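The Chores Are the Job Now
At Vosevia, the people who once feared being automated out of work spend their shifts teaching machines how a house runs

Monday, January 16, 2023

Horacio Villalba used to hang things up for a living. For years he worked the floor of a hotel linen service, moving coats, robes and laundry bags from one hook to the next, and when the company brought in an automated sorting line he figured his days of handling fabric were over. Now he handles more of it than ever, and he has opinions about it that could fill a notebook (they do fill one; he keeps it in his locker).

"You think you know how you put a bag on a hook," he told me on my first morning. "Then you do it with these, and you find out your wrist was doing something your brain never heard of."

"These" are the grippers. Vosevia, which occupies a high-ceilinged workshop in a district of small warehouses, makes training material for home robots. Staff pick up a gripper in each hand and go through ordinary household jobs, over and over, while the equipment records what the hands do. The recordings go to a software team that uses them to teach a robot arm the same motions. It's automation built up from the shop floor, and I found it completely absorbing to watch. 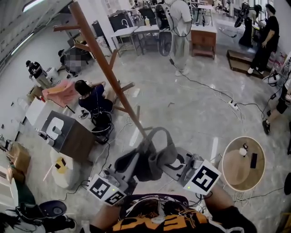

A gray tote bag meets the coat rack on the studio floor, with other stations at work behind it.

The place has the feel of a furniture store in the middle of a move. There are nightstands, side tables, stools and cups, and everyone is busy with something. People talk while they work, mostly about the work. Which way to lift a handle so the loop stays open. Whether to go over a peg from the left or straight down. A new hire asked three people the same question about folding and got three answers, and all of them went up on the whiteboard as worth trying.

That openness is what surprised me most. I have visited plenty of workplaces where automation arrived as a crate on the loading dock and a memo in the break room. The people on the line learned the new machine's habits and kept out of its way. Here the traffic runs in the other direction. The machine is waiting to find out how Villalba does it.

Tshepo Mabuza runs the floor. She came over from Ngubane, a parts distributor where she supervised packing for most of a decade, and she talks about hand work the way some people talk about baseball. The crew finished 2,235 recordings in December, she says, of which 920 were hanging tasks of one kind or another, and she could go on about any of them. Bags, hats, scarves, jackets with slippery linings!

"Packing taught me that everybody good at a job has a private way of doing it," Mabuza says. "At Ngubane we spent a lot of effort making people stop. Now I go around asking them to show me."
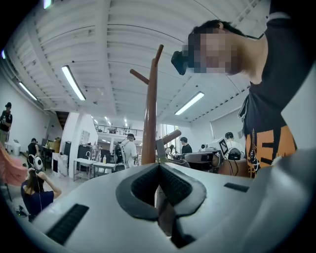
She has built the schedule around that idea. A block at one station lasts 40 minutes, and then people trade. Somebody who has been working with cloth moves to cups; somebody on cups moves to the coat rack. Mabuza first set it up that way to rest people's shoulders – the gear has some weight to it, and reaching high gets old fast – but the trading turned out to be good for the recordings as well. Fresh hands try fresh routes.

The shoulders are still a sore subject, in both senses. Several of the crew told me the first two weeks are rough. The cables take getting used to, and so does moving at a pace that feels slow to anyone who has done piecework. Villalba says he had to be told repeatedly to quit hurrying. On the linen service he was timed. At Vosevia a rushed take may get thrown out, and he'd go home annoyed with himself over a bag.

Pay was the other thing people brought up without my asking. The early contracts were by the day, which made it hard to plan. Last year the crew asked for regular positions and got them, and 46 people are now on the payroll with set hours. Mabuza would like to see a proper job title as well. The paperwork says "data operator," and she thinks it undersells what they know.

She may get her way. A second team, called Zitura, now pairs floor staff with the engineers for one afternoon a week. They watch the robot arm try what it has learned, and the floor staff say what's wrong. Villalba went to his first session expecting to sit quietly. The arm came at the hook too low, stopped, and came at it too low again, and he was out of his chair before anyone had asked him anything.

"I said, it's looking at the hook. You don't look at the hook, you look at the strap." The engineers wrote it down. They asked him to record a new set the next morning, taking his time over the strap, and he has been a regular at the sessions ever since.

Whether the robots that come out of all this will end up doing the kind of job he once lost is a question he has thought about. He doesn't wave it away. His cousin still works in hotel laundry, and they argue about it on Sundays. What he wants, he says, is for the people who know the work to be in the room while it's being taught, and to be paid properly for being there.

Then his break was over and he was due at the side table, where Mabuza wanted to try the cups left-handed.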